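因道市（Indau）环境服务处
2018年4月25日

1/14
关于德罗达米茨（Drodamitz）片区生活垃圾收运安排的调整，本处现以连续发文方式予以说明。新安排自下月首个收运日起执行，适用于片区内全部302户住宅及沿街商铺。请各住户读完全部条目后再行咨询，多数问题在后文已有答复。

2/14
调整的起因是片区北段道路改造。施工期间，大型收运车辆无法驶入磨坊巷和教堂后街，两条街的收集点须临时迁移。磨坊巷收集点移至旧邮局东侧空地，教堂后街收集点移至小学停车场入口。其余街道的收集点位置不变。

3/14
生活垃圾仍按三类投放：一般垃圾、有机垃圾、可回收物。分类标准沿用现行规定，本次未作修改。去年发放的分类手册继续有效，遗失者可到本处服务窗口免费补领，每户限领一册。
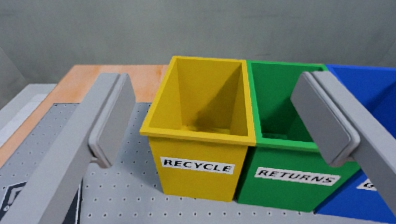

收运频次有所变化。有机垃圾由每周一次增至每周两次，一般垃圾维持每周一次，可回收物改为隔周收运。各街道的具体日期将印入新版收运日历，随四月份水费通知单一并投递。

4/14
有机垃圾增加收运频次，是采纳了春季意见征集中的集中诉求。往年入夏以后，南段住户多次反映厨余存放时间过长，气味明显。本处核算车辆班次后认为可以调整，所需费用在现有预算内解决，不向住户另行收取。

5/14
有机垃圾可投放：果皮菜叶、蛋壳、茶叶及咖啡渣、剩饭、枯萎花草。不可投放：宠物粪便、大块骨头、食用油、各类塑料袋。包装上标注“可降解”的袋子，目前片区堆肥场尚不具备处理条件，同样请勿投入。

6/14
可回收物请倒空后投放，瓶罐略加冲洗即可，无须去除标签。纸箱请拆开压平。沾有油污的纸盒、用过的纸巾和一次性纸杯归入一般垃圾。玻璃瓶请继续送往广场北侧的专用收集箱，夜间请勿投放，以免影响周边居民休息。 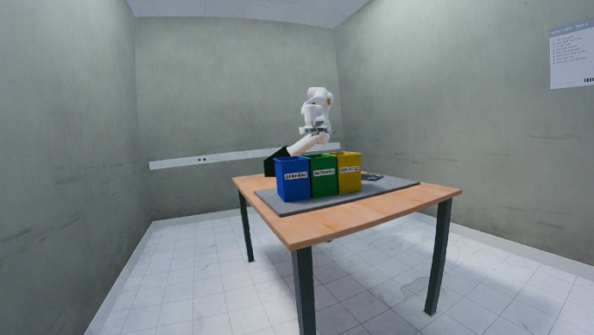 Kamil Charvát 回复称，隔周收运可回收物对人口多的家庭不够用，纸箱一周就堆满门厅，他希望至少在搬家和节日前后安排一次加收，并询问超出桶容量的纸箱能否捆好放在桶旁。

7/14
对上述意见答复如下：压平并捆扎整齐的纸箱可以放在桶旁，收运人员会一并带走，雨天请加以遮盖。节日前后的加收，本处将在五月例会上研究，结果另行公布。搬家产生的大量包装物请提前预约，预约服务不收费。

8/14
大件物品预约收运继续实行。床垫、柜架、旧门窗等每户每年可免费预约2次，超出部分按次计费。预约时请说明物品种类和大致尺寸，收运前一晚将物品放在不妨碍通行的位置。家用电器不在此列，请送交回收站。

9/14
德罗达米茨回收站开放时间不变，上午照常开放，下午闭站时间依日历所示。回收站接收废旧电器、电池、灯管、油漆和建筑碎料。少量建筑碎料免费，装修工程产生的碎料须由施工方自行申报处理。

入站车辆请按单行线行驶，在指定区域停车卸货。等候时请熄火。十二岁以下儿童请留在车内。
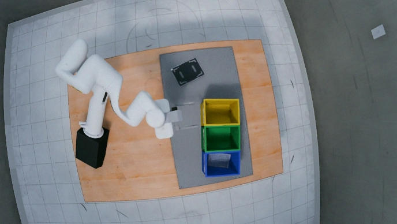

10/14
投放时间与摆放要求

请于收运日前一晚八时以后、当日早晨六时以前将垃圾桶摆出，桶把手朝向住宅一侧，桶与桶之间留出间隔。桶盖应能合拢，桶身外不得悬挂袋子。收运完成后，请于当日收回。人行道较窄的街段，请优先保证轮椅和婴儿车通行。

11/14
误投处理

收运人员发现误投时，将在桶上贴告知单，写明误投的物品。首次及再次误投只作提示，住户自行分拣后可在下一收运日重新摆出。屡次误投且经书面通知仍未改正的，按现行条例处理，最高可处600克朗罚款。住户如有异议，可在收到通知后14日内向本处提交书面说明。

12/14
沿街商铺

餐饮商铺的废弃食用油须交由有资质的单位收集，并留存交接单备查。商铺不得使用住宅收集点。已与 Ó Néill 公司签订收运合同的商铺，合同条款不受本次调整影响，收运时间以该公司通知为准。尚未签订合同的商铺，请尽快到本处登记。

13/14
行动不便的住户

年长或行动不便、且家中无人协助的住户，可申请上门收取服务。申请可由本人、亲属或邻居代为提出，无须提供医疗证明。此前已登记的住户不必重新申请，本处将电话核对地址和收取时间。

本项服务的联系人为 Tipene McAlister，工作日上午可通过本处总机转接。因施工需要更改收取地点的，也请与其联系。
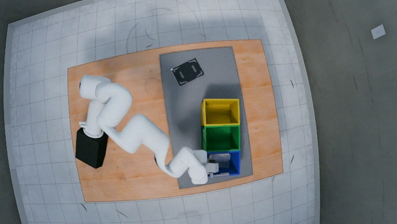 图：木质桌面与三只敞口桶。

14/14
新版收运日历的电子版已在本处网站发布，提供大字版。纸质版未按时收到的，可到图书馆、镇公所和本处服务窗口领取。道路改造工期如有变动，临时收集点的撤除时间将在本账号更新。

本条下方的评论由值班人员在工作时间内答复。涉及住址和个人情况的事项，请勿在评论中公开填写，可改用私信或来电。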